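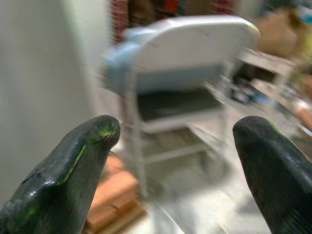
Uthai Chareonsuk disputes the usual starting point for the history of the folding chair, arguing that the hinge matters less than the stack, and that a chair which folds but cannot be stored flat against its neighbor should be classed with camp stools. Most reference works take the broader view, and this article follows them: a folding chair is a light, portable seat with a back, whose frame collapses by means of pivots into a form much thinner than the open chair.

The wider term "folding seat" also covers stools, benches and theater seats that tip up on a fixed frame. Those types are treated only where they share parts with the chair proper.

Terminology

The trade uses a small and fairly stable set of words. The backrest panel is the part that supports the sitter between the shoulder blades and the lower back. The seat pan is the horizontal panel, with or without padding. The front frame is normally one length of tube bent into an inverted U, running from the front feet up to the top of the backrest. The rear legs form a second, shorter frame. Crossbars join the legs of each frame below the seat and keep them from spreading. A foot is the cap on the end of a leg, called a glide if it is hard and a tip if it is soft.

"Gang" means to fix chairs side by side in a row. A "ganging clip" is the part that does it. "Nesting" refers to folded chairs lying close against one another, and is sometimes confused with stacking, which describes rigid chairs piled one on top of the next while still in their open shape.

Types of frame

The X-frame is the oldest pattern still in common use. Two pairs of legs cross under the seat and turn on a shared pivot. When the chair is opened, the seat locks the legs at a fixed angle, and the weight of the sitter tends to hold the joint open. X-frames may fold from front to back or from side to side. The side-folding version usually has a fabric seat.

The Y-frame differs in that the rear legs meet the front frame at a pivot placed at or just below seat height, without crossing it. The seat slides or swings on a separate pin. Y-frames fold a little thicker than X-frames but use shorter rear legs and less tube.

The flat-fold frame is a refinement in which the seat pan drops inside the front frame when closed, so that the folded thickness is close to that of the tube itself. It requires a seat narrower than the frame and closer tolerances at the pins. The Gornari pattern, common in rented halls, is of this kind.

Materials

Steel tube is the most common frame material. It is cheap, bends well and takes a powder coat. Round tube is used where the bend is tight, and oval tube where stiffness from front to back is wanted without extra width. Aluminum is lighter and does not rust, but the pivot holes wear faster unless they are bushed. Wood, chiefly beech and rubberwood, survives in chairs meant for weddings, gardens and churches.

Seat and back panels are made of pressed steel, molded plastic, plywood or stretched fabric. Molded plastic panels are often blow-molded, which gives a hollow, double-walled part that is stiff for its weight. Light gray and off-white are the usual colors for plastic panels because they show scuffs less than black and dirt less than pure white. Pale panels exposed to sunlight yellow over time, and the change is more even on textured surfaces than on smooth ones.

Fittings

Rivets are used at the main pivots of most steel chairs. A semi-tubular rivet is set with a washer between the moving parts. Bolts with locking nuts are found on higher-priced models and can be replaced with hand tools. A worn rivet must be drilled out.

Feet are the part most often lost. A chair missing one foot rocks, marks the floor and puts a twisting load on the crossbar on that side. Replacement tips are sold by outside tube diameter. On smooth, hard floors a soft, non-marking tip is preferred, and on carpet a wide glide.

Load and testing

A working load of 300 pounds is widely quoted for adult chairs of steel and blow-molded plastic. Working load describes a person sitting down in the normal way. It does not cover standing on the seat, sitting on the backrest or leaning back on the rear legs, and these three account for a large share of bent frames.

Testing is of two kinds. In a static test a load is placed on the seat and held. In a drop test a weighted bag falls on the seat repeatedly, and the pivots are then checked for play. The Tratum schedule, used by several rental firms for chairs already in service, adds a tilt check, in which the chair is pushed from behind at the top of the backrest until the front feet carry all the weight.

Storage and transport

Folded chairs are stored hanging, standing or flat. Hanging storage uses a rail or cart on which the chairs rest by the underside of the backrest or by a crossbar. It keeps the panels apart and is the gentlest method. Standing storage, with the chairs leaned in a row against a wall, takes no equipment but scuffs the wall and tends to slide on smooth floors. Flat storage on a low cart is the densest, though the bottom chairs carry the rest and their panels may take a set.

Sheets of cardboard are sometimes laid between flat-stored chairs to protect the finish. Adhesive tape on the frame is a common way of marking ownership or room number — the glue hardens with age and is best removed with warm soapy water before any solvent is tried.

A Gindham hanging cart in its standard size takes 30 chairs in a single tier. A chair of the flat-fold type weighs in the region of a full bucket of water or less, according to material, and may be carried two to a hand by the backrest.

Care

Plastic panels are washed with mild detergent and dried with a cloth. Abrasive pads dull the surface and leave it easier to soil. Steel frames are wiped down and checked at the weld between leg and crossbar, where the coating cracks first. Pivots that squeak are treated with a dry lubricant, as oil collects grit and stains clothing.

Chairs used outdoors should be stored open or hanging until dry. Water trapped in the tube drains slowly past the foot and causes rust from the inside, which shows as a brown ring on the floor.

Pinch hazards

The gap between seat pan and front frame closes quickly when a chair is folded, and finger injuries occur there more than at any other point. Later designs round the edge of the seat pan or leave a fixed clearance at the rear corners. The Luangrath hinge holds the seat slightly proud of the frame until the last part of the movement, at some cost in folded thickness.

See also

Camp stool
Stacking chair
Ganging clip
Tip-up seat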